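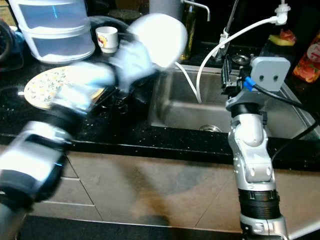
Section 4: Getting your Rodulside trailer ready for its first trip

Welcome to the part of the guide most owners look forward to, because by the end of it your Trulden Rodulside cargo trailer will be hitched up, lit up and ready to roll. Before you head out to the driveway, we'd suggest you sit down with the small parts bag and sort it indoors, where the light is good and a dropped washer can't disappear into the gravel. A kitchen counter beside the sink, much like the one shown at the start of this section, does very nicely (do put an old towel down first, as the safety pin has a sharp tip and the Duko grease gets everywhere!). Take your time over it. There's no prize for being first on the road, and an unhurried afternoon now will save you a good deal of crawling around in the dark later on.

What you will need

The parts bag that came taped inside the tailgate
The tube of Duko grease
A torque wrench and the socket that fits your lug nuts
Two wheel chocks
A clean rag, or better still a couple of them

4.1 Mounting the wheels

The Barbier wheels are shipped loose, strapped flat to the trailer bed. They're identical, so it doesn't matter which one goes on which side, but the valve stem should always face out.

1. Set the trailer on level ground and lower the front jack until it stands firmly by itself.
2. Raise one side of the axle on a jack stand. Chock the other side, or if both wheels are still off, support both sides before going any further.
3. Wipe the hub face and the back of the wheel. A little road dust won't hurt, but flakes of paint or a stray bit of packing tape can keep the wheel from seating flat.
4. Lift the wheel onto the studs and spin the lug nuts on by hand, tapered end toward the wheel.
5. Snug the nuts in a star pattern, lower the trailer, and then tighten them in the same pattern to 110 lb-ft.

CAUTION: Never put grease or oil on the wheel studs. It feels like a kindness, and we understand the temptation, but it will throw off your torque reading and may let the nuts stretch the studs. 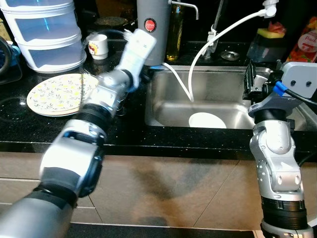 Figure 4-2. White hand raised over the counter at left, black gripper at right.

4.2 Hitching up

You'll want a helper the first time, mostly for company and a second pair of eyes. Later on you'll find it easy enough alone.

1. Rub a thin film of Duko grease over the hitch ball. A dab the size of a pea is plenty.
2. Open the coupler latch all the way and back the tow vehicle up until the ball sits directly under the coupler. Set the parking brake.
3. Crank the front jack down slowly. You should hear the coupler settle over the ball with a dull clunk.
4. Close the latch and push the safety pin through until the clip snaps over its end.
5. Now crank the jack back the other way. If the rear of the tow vehicle starts to lift with it, the coupler has a proper hold. If the coupler rises off the ball, lower it, open the latch and begin again from step 2.
6. Cross the safety chains under the tongue and hook them to the hitch frame. Leave enough slack for turning, and keep them clear of the pavement.
7. Raise the jack fully, swing it up and lock it in the travel position. 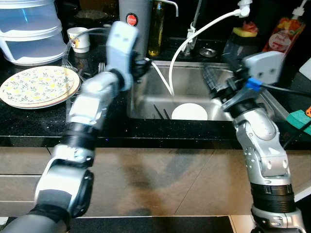 Once the jack is locked away, stand back a few paces and look at the trailer from the side. The bed should ride level or with the nose just a touch low. A trailer that rides nose-high tends to wander on the highway, and the usual cure is a ball mount with more drop, which your dealer can match to your vehicle.

4.3 Connecting the lights

The Rodulside uses a 7-way round plug. If your vehicle has a flat 4-way socket, you can still run the brake, turn and tail lights through an adapter, though the reverse lamp won't work.

1. Line up the notch on the plug with the notch in the socket and push it in firmly.
2. Let the spring lid close behind the tab on the plug.
3. Turn on the headlights, and then try each turn signal, the brakes and the hazards while your helper watches from behind.

NOTE: If one lamp stays dark, check the white ground wire at the tongue before you replace the bulb. Nearly every call we get about lights ends at that wire.

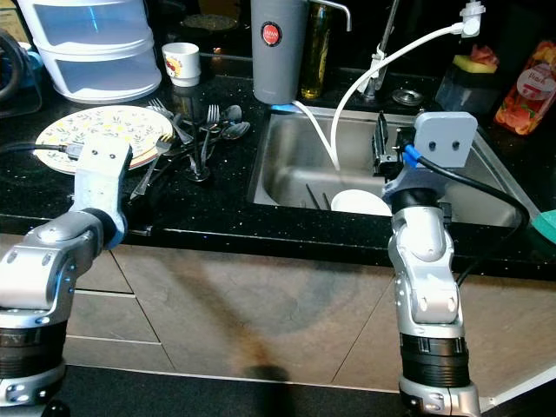
Figure 4-4. Black countertop with fine white speckles; the right arm is in front of the sink.

4.4 After the first drive

Keep your first outing short, ideally with an empty bed. Stop after 9 miles, let the wheels cool, and go over the lug nuts again with the torque wrench. New wheels bed in a little, and it's quite normal for a nut or two to take a small extra turn. Check them once more before you carry your first load, and then go on to Section 5 for tie-down points and weight limits.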